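Open Day at Zelholm: Visitors Meet the Robot Arms

The robot hall of the Zelholm training center was open to the public on 2025-02-19, and 500 people came to see it.

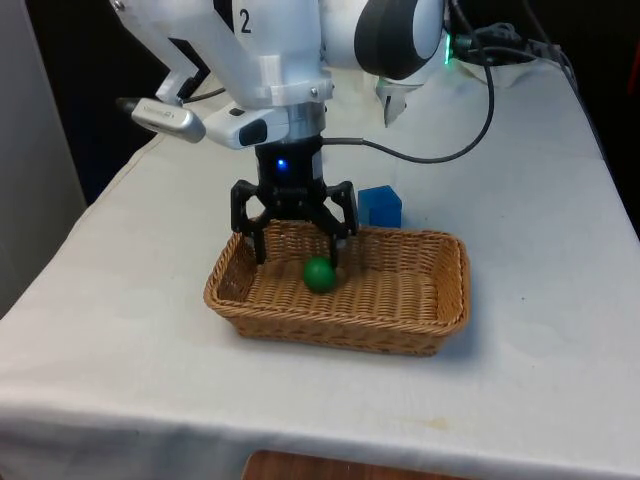
A full house from the morning

The doors opened at 8, and the first visitors were already waiting outside. Most of them were families from the town and pupils from the technical school, but there were also people from small companies in the region who wanted to know if a robot arm could be useful for them. The center asked everybody to sign up in advance, and the free places were gone in two days. Some people came without a place and were let in after lunch, when the first groups had left.

It was the first time that the center showed the whole robot hall to the public. In earlier years only the welding and the electrical workshops could be visited. The robots were behind a glass door, and the visitors could look at them from the corridor. This year the door was open and a rope on the floor marked how near one could go.

The program was prepared by Trí Kiute's team of instructors together with the firms Useo and Lengyel, which both take apprentices from the center.

Ball, block and basket

The demonstration with the most visitors was also the simplest one. A white arm with the number 2 on its casing worked at a table with a white cloth. On the table there was a woven basket, and the objects were a small green ball and a blue cube. The task was to take one object with the gripper and to put it in another place, inside the basket or outside of it.

For a person this is nothing. For the arm it means a row of small decisions. It has to find the object, come down over it with the two fingers open, close them with the right force and lift without touching the side of the basket. The ball is more difficult than the cube because it rolls away if one finger touches it before the other. The rim of the basket makes it harder again, as the fingers need space on both sides.

The instructors repeated the task during the whole day and changed the position of the objects between the rounds. Children were allowed to say where the ball should go next. Not every round was a success. In one of them the ball escaped from the fingers and came to rest against the weave, and the audience made a long sound of disappointment. In the next round the arm took it without a problem and received applause.

"I like it when it fails once or twice while people are watching," said Trí Kiều, who led the demonstration. "If they see only the good rounds, they think it is a film. When the ball rolls away, they start to ask questions, and the questions are very good."

Many of these questions were about speed. Several visitors had expected a much faster movement. The instructors explained that the arm can move faster, but that on an open day it runs at a low speed, so that the public can follow each step. Another frequent question was about the stop button. There was one at each end of the rope, and a member of the staff stood beside it all the time.

From practice table to workplace

In the second half of the hall, Lengyel showed how the same kind of movement is used in its packing department. The company makes fittings for doors and windows and sends them out in mixed boxes. A short talk explained which parts are easy for a robot and which are still packed by hand. Flat parts in a plastic bag are the biggest trouble, said the speaker, because the bag bends and shines and never looks the same twice.

Useo had a different message. The firm does repairs and maintenance, and it is looking for young people who can work with both the mechanical and the electrical side of a machine. Its staff brought an old gearbox which visitors could take apart with their own hands. The table was busy until the end, and for a while two of the screws were missing. They were found later under the bench.

There was also a talk with the title "Do I need to know programming?" The answer was friendly: it helps, but it is possible to start without it. In the first weeks of the course the students move the arm by hand from point to point and save the positions. Writing code comes later. The room was too small for this talk, and it was given a second time in the afternoon.

Voices from the visitors

A mother of two boys said that she had planned to stay half an hour and stayed until lunch. Her younger son wanted to see the green ball one more time, and after that one more time again. The older one spent most of the visit at the gearbox.

A retired machine fitter remembered how parts were moved when he was an apprentice. "We had a hook and a strong back," he said. He found the gripper very careful, almost too careful for his taste, but he was impressed that it could reach into a basket without pushing it over the table.

Not everybody was only enthusiastic. In the discussion round after lunch, a woman who works in a warehouse asked what will happen to people like her when such arms become cheaper. The discussion became quite serious at this point. The representative of Lengyel answered that his company has not reduced its packing team, but he admitted that he could not promise anything for other companies. Trí Kiều added that the center offers evening courses for adults who already have a job, and that the last group had students of very different ages. The woman took a leaflet with her and said that she would think about it.

New evening course begins in April

The evening course is called Eko and will begin again in April. It takes place on two evenings per week in the same hall and is made for beginners. The participants learn how to start and stop an arm safely, how to teach it a simple task and how to find the most common faults. A technical education is not required, but participants should be ready to practice a lot. The group is kept small, so that each person gets enough time at the machine.

Registration is possible at the office of the center or by telephone during office hours. People who left their name on the list at the open day will receive the form by mail and do not need to call. The center asks for a little patience, as the list became longer than expected.

School classes can visit the robot hall also outside of the open day. Teachers should write to the office and say the age of the pupils and the size of the class. A visit takes one morning and includes the demonstration with the basket and a practical part in one of the workshops. For safety reasons, pupils must wear closed shoes, and long hair must be tied back.

Thanks and next date

The kitchen of the center had made 1000 small pastries for the day, and all of them were eaten before the last talk. The money from the coffee table goes to the study trip of the second-year students.

The date for the next open day is not yet fixed. The center wants to keep the robot hall in the program and is thinking about a longer opening time in the evening, because several visitors said that they had to take a day off from work to come. A blue children's jacket and a pair of reading glasses were left in the hall and can be picked up at the reception.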